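Home Stories Archive About Submit

The Green Mug

April 4, 2021
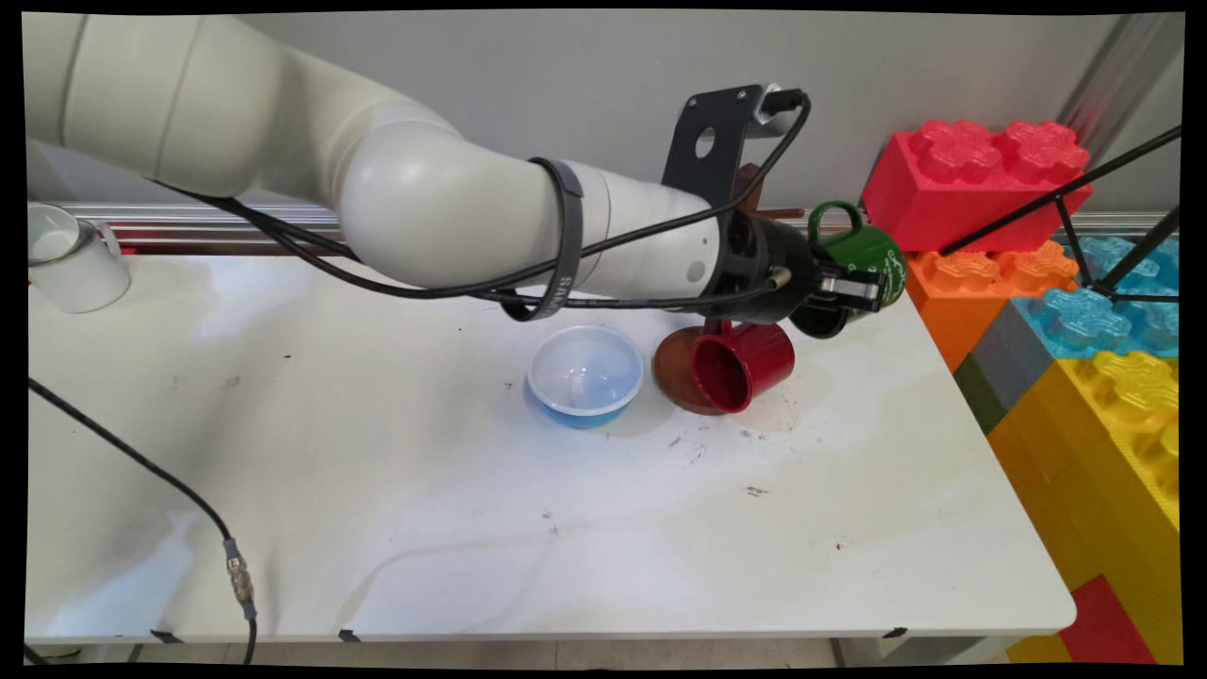
1. Gorside

Idun Boström had agreed to pack up the kitchen because her brother had agreed to do the garage, and she thought the kitchen would be faster. It was not. By noon she had done one shelf.

The house was in Gorside, at the end of a street with no sidewalk. It had been their aunt's for 40 years, and for the last five of them it had belonged to their aunt and Amnuay Sitthichai, who had come to rent the back bedroom and stayed on. Now the aunt was in a place in Plikville with a nurse on every floor, and the house was sold. Amnuay had until the end of April to find somewhere else.

He came in while Idun was wrapping plates.

"You're using the whole sheet," he said.

"Is that wrong?"

"You'll run out of paper."

He sat down across from her and tore a sheet of newspaper in half. He wrapped a saucer, tucked in the corners and put it in the box on its edge. Then he did another one. He was quicker than she was. She started tearing her sheets in half too.

They worked through the plates and the bowls. The mugs came last. There was a red one, a white one and a green one, and Idun lined them up on the table next to a light blue bowl she had not made up her mind about.

"Which of these does she want?" she asked.

"The green one."

"She told me the red one. On the phone."

Amnuay thought about it. "She drank from the green one every morning. The red one was for when people came."

"Then maybe she thinks people will come."

He nodded and wrapped the red mug. He put it in the Plikville box. Then he stood with his hand on the green one and didn't wrap it.

"Take it," Idun said.

"It isn't mine."

"It's not mine either."

He put it back on the table. They went on to the drawers.

2. The drawers

The drawers were mostly string and lids. In the second one Idun found a bus schedule for Dravunia and an envelope with her aunt's handwriting on the front. It said 2,491, and nothing else. The envelope was empty.

"Do you know what this is?"

Amnuay looked at it for some time. "The roof," he said. "That was the roof. She paid the man in cash and he dropped half of it in the yard. We were out there with a flashlight."

"Did you find it?"

"All but a five."

Idun kept the envelope. She put it in her coat pocket, where she would find it again in the fall and not throw it out then either.

Her brother came in from the garage with dirt on his knees and asked if there was coffee. There was, but the mugs were all packed except the green one, so he reached for that. Amnuay moved it to the other side of the table before he got there.

"Use a glass," Idun said.

Her brother used a glass. It was too hot to hold, and he carried it back out to the garage with his sleeve pulled down over his hand.

Around three they stopped to eat. Amnuay walked down to Ngô and came back with soup in two containers and a bag of rolls. They ate it straight from the containers. Idun asked him where he was going to live.

"There's a room over the hardware store. It has a sink."

"Does it have a stove?"

"It has a sink," he said again.

She looked at the boxes along the wall. Most of them were going to the church, and the rest to her brother's basement, where they would sit. She got up and pulled one of the church boxes over to his chair.

"You could take this one. It's two pans and the good knife."

"How much do you want for it?"

"Nothing. I want it out of the kitchen."

He opened the flaps and looked in. He took out the knife and checked the edge with his thumb, then set it back in its paper. He asked for the tape, and she slid it across to him.

3. Plikville

Idun drove the box up the next morning. Her aunt was in the chair by the window with her shoes on, as if she might be asked to go somewhere. She had Idun unwrap everything on the bed. The saucers were fine. The red mug was fine.

"Where's my green one?" her aunt said.

"You told me the red."

"I know what I told you. Where's the green?"

Idun folded the newspaper flat -- a half sheet, then another half sheet -- and put it back in the box.

"Amnuay has it," she said.

It was not quite true yet. The mug was still on the kitchen table when she left, and he had been standing at the counter with his back to it, taping up his pans.

Her aunt turned the red mug around so the handle was on her side.

"Well, good," she said. "Did he find a room?"

"Over the hardware store. It has a sink."

"He'll need a stove," her aunt said, and asked Idun to hand her the phone.

Share Print 5 comments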